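Finishing Wood Table Tops: Frequently Asked Questions

Last updated 9 Mar 2025

These are the questions we get most often at the Salem shop about clear finishes for table tops, shelves and benches. If yours is missing, write to Khadija Cherkaoui at the front desk.

Which finish should I use on a dining table?

For a table that gets daily use, we suggest a film finish such as lacquer or polyurethane. Oil looks good and is easy to repair, but it needs another coat now and then and gives less protection against water rings. If you have small children, go with polyurethane.

Can I put a new finish over the old one?

Sometimes. If the old finish is sound, clean it, sand it lightly and test the new product on the underside. If it peels or feels sticky, strip it first. Wax has to come off completely or nothing will hold.

How many coats do I need?

Two coats will do for a shelf. A table top should get three or four. Thin coats dry more evenly than thick ones. Let each coat dry for the time printed on the can, and longer if the room is cold.

What sandpaper should I buy?

Start at 120 grit for bare boards and go up to 180. Between coats use 320. Wipe off the dust with a clean cloth before the next coat.
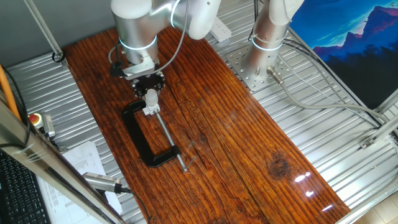 Do I have to fill knots and cracks before I finish?

That depends on what the piece is for. On a desk or dining table, open cracks collect crumbs and are hard to wipe out, so most customers have them filled with clear or tinted epoxy. On a display shelf they can stay. A glossy coat does not hide marks in the wood: the dark round knot and the cracks along the grain in the photo are easy to see under the shine. If a knot is loose, glue it in place before sanding. If a crack goes all the way through the board, bring it in and let us look at it first.

Gloss, satin or matte?

Gloss reflects the most light and makes the grain stand out, but scratches and fingerprints show more. Satin is what most people choose for kitchens. Matte hides wear best at first, though it can turn shiny where arms rest on it.

How do I stop clamps from leaving dents?

Put a scrap of softwood between the jaw and the board. Tighten until the joint closes and then stop. Take clamps off before you start sanding.

How long before I can use the table?

You can set light things on it after 2 days. Wait two weeks before using a tablecloth or washing it with soap. Hot pans need a trivet at any age.

Do you finish pieces for customers?

Yes. We take table tops and loose boards, but no chairs. Drop-off is by appointment, and orders that come in during December are usually ready in January.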